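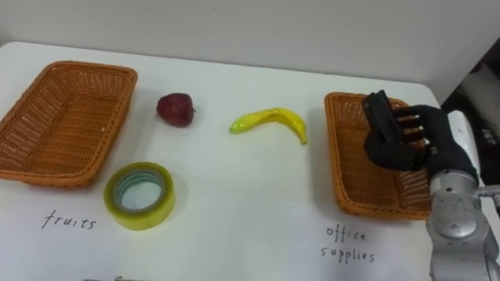 Flilley automatiza la clasificación en su almacén de Bonley

Miércoles 21 de marzo – Flilley pone en marcha en Bonley un puesto robotizado que separa artículos sueltos en cestas, por categorías. El personal del turno de devoluciones, 14 personas, deja la clasificación manual y pasa a revisar incidencias y preparar pedidos. No habrá cambios de horario ni de salario. La formación, a cargo de Grakosis, dura 19 horas por persona y termina en julio.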